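# Session 9: Sorting and washing (the one with the red shorts in it) 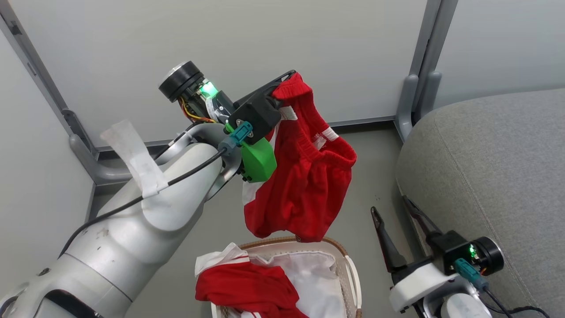 *Red over the basket, whites still in it. Keep this in mind for part two.*

Hello again. These are my notes for the laundry session of the Running a Home course, typed up a bit more fully than what I said in the room, as I rushed the last part and Colleen McKinnon quite rightly told me off for it. If you missed the session you should be able to follow it all from this. If you were there, skip to the bits you slept through.

Bring to the next session: one item of clothing with its care label still attached, and a pen. I've got paper.

## 1. What we said about baskets

I asked everyone what they keep their dirty clothes in and got a lovely range of answers (including "the chair", which I'm counting). It matters a bit more than you'd think. A basket with a lid looks tidy but keeps damp in, so if you drop a wet towel in there and forget it, the whole lot will smell by the time you come to wash it. Open baskets let things dry off. Woven ones are nice to look at, but run your hand round the inside of the rim before you put tights or anything knitted in, as the odd rough end will catch and pull a thread.

Laurier asked whether you need two baskets, one for light and one for dark. If you've got the floor space, yes, go on, it saves you doing the sort later. I haven't got the floor space. I've got one basket and I tip it out on the bedroom floor, and that works perfectly well too.

Size: if you can't lift it full and get down the stairs with one hand on the rail, it's too big.

## 2. Sorting by colour

Right, back to those red shorts, or briefs, I've never been able to decide and it makes no difference to the wash. Red waistband, thin white trim along the seams, a white lining. And in the basket there's another crumpled bit of red over the edge, with white things bunched up behind it, some with red stripes along their edges.

So which pile does everything go in? We had quite a row about this! What we settled on:

- **The plain red bits.** Darks and brights, cool wash. New red cotton is the worst thing in the house for letting go of its dye, and the first few washes are the ones to worry about.
- **The white with red stripes.** This is where people came unstuck. Maëlle said whites, Tín said coloureds, and I said "check the label", which I admit is the teacher's way out. My own habit is to treat anything striped as coloured until it's been through a few cool washes, and then let it in with the whites at a low temperature.
- **Red outside with a white lining.** Coloureds, always. You can't split the garment in two, so go with whichever part can do the most damage. The lining may go a little pink over the years and the only person who'll ever see it is you.

### The damp cloth test

If you're not sure whether something will run, do this before it goes anywhere near the machine.

1. Wet a corner of an old white cloth or hankie with warm water.
2. Find a hidden bit of the garment, inside a hem or seam is best.
3. Press the wet corner on it and hold it there while you count slowly to twenty.
4. Look at the cloth. Any colour on it at all, even a faint blush, and that garment goes in on its own or with other things of the same shade.

Do the test on the darkest part. With striped things, test the stripe. I know that sounds obvious, but I watched a certain person test the white bit of a tea towel and announce that it was safe (you know who you are, Tín).

## 3. Sorting by other things

Colour is the sort everyone remembers. I'd like you to do two more, quickly, with the piles already on the floor.

**Weight.** Jeans and thick towels don't belong in with thin shirts. They bash about, they hold far more water, and the shirts come out looking as if they've been in a fight. Elasticated things like shorts and pants are fine with T-shirts.

**Muck.** Anything with mud, gravy or football pitch on it gets pulled out and dealt with first. Scrape off what's on the surface, cold water on the back of the stain, leave it a bit. Cold, please, for blood and egg. Hot water sets them and then you've got them for life.

While you're handling each thing, do the pocket check and turn it the right way for washing. Printed T-shirts inside out. Socks the right way out and unrolled, because a balled-up sock stays dirty in the middle and soggy after the spin. Drawstrings tied in a loose bow so they don't vanish into the waistband. (If one has vanished: big safety pin through the end, feed it round from one eyelet to the other, and allow yourself a cup of tea halfway.)

Pick things up one at a time and give each a shake before you put it on its pile. I really mean one at a time. Grab an armful and you'll find the little red thing wrapped up in the middle of a white pillowcase, and you'll find it afterwards.

## 4. Loading and powder

Colleen asked me to write this out properly, so:

- Fill the drum loosely, with enough space left to get your hand in flat above the clothes. Crammed full, nothing moves and nothing gets clean.
- Powder for whites, liquid for colours is a decent rule. Most powders have some bleach in them and most liquids don't.
- Read the dose on the box for your water. We're hard water here, so it's the bigger scoop, but if you've moved in from somewhere soft you may have been using far too little.
- More detergent doesn't mean cleaner. It means stiff towels and a grey scum round the rubber seal.

On the spin: the machine in our practice kitchen only goes up to some number that's rubbed off the dial, so we couldn't talk about it much. At home, keep the high speeds for towels and sheets and use a slower one for shirts, and you'll iron half as much.

## 5. When it's gone pink

It will happen to you. It's happened to me with a set of school shirts, and Réjean brought in a pillowcase for us to look at that was quite a pretty shade, if you like that sort of thing.

First thing, and please underline this: **don't dry it.** Don't put it in the tumble dryer, don't hang it on the radiator, don't iron it. While it's wet you've got a good chance.

1. Take out the thing that caused it. (People forget! They run the whole load again with the red thing still in there.)
2. Wash everything that's gone pink again straight away with your usual detergent.
3. Still pink? Soak in oxygen bleach, made up as it says on the tub, for as long as the label on the clothes will stand. Overnight is fine for plain white cotton.
4. Wash again and look at it in daylight before you decide.

Not for wool or silk, and be careful with anything that's supposed to have red on it. Our striped whites are exactly the problem here. A long soak can take the pink out of the white and a fair bit of the red out of the stripe along with it, so check them every half hour and whip them out when they look right.

Colour catcher sheets: several of you asked. I use them for a mixed load when I'm being lazy and they do pick up a surprising amount. I wouldn't trust one against a brand new red anything.

## 6. Elastic, waistbands and drying

Short one, this, as we'd run out of time. Ribbed waistbands last much longer if you keep them away from high heat. Tumble drying on hot cooks the elastic and one day it goes crackly when you stretch it, and that's that. Hang shorts and briefs by the waistband with two pegs, one at each side, so the weight's shared. Peg in the middle and you'll get a little peak that never quite goes.

Bright things dry out of direct sun if you can manage it, or inside out. Whites can have all the sun they like.

## To do before next time

- Try the damp cloth test on three things from your own basket and write down what you got. I want at least one surprise.
- Find a garment at home with two colours in it and decide which pile it belongs in. Be ready to argue.
- Look up any symbol on your care label that you don't know. The triangle's about bleach, and the square with a circle in it is tumble drying, so that's two done for you.

Maëlle has offered to bring her drying rack so we can look at the hinge that keeps pinching people. Next session is folding and putting away, and we'll start with the fitted sheet and get it over with.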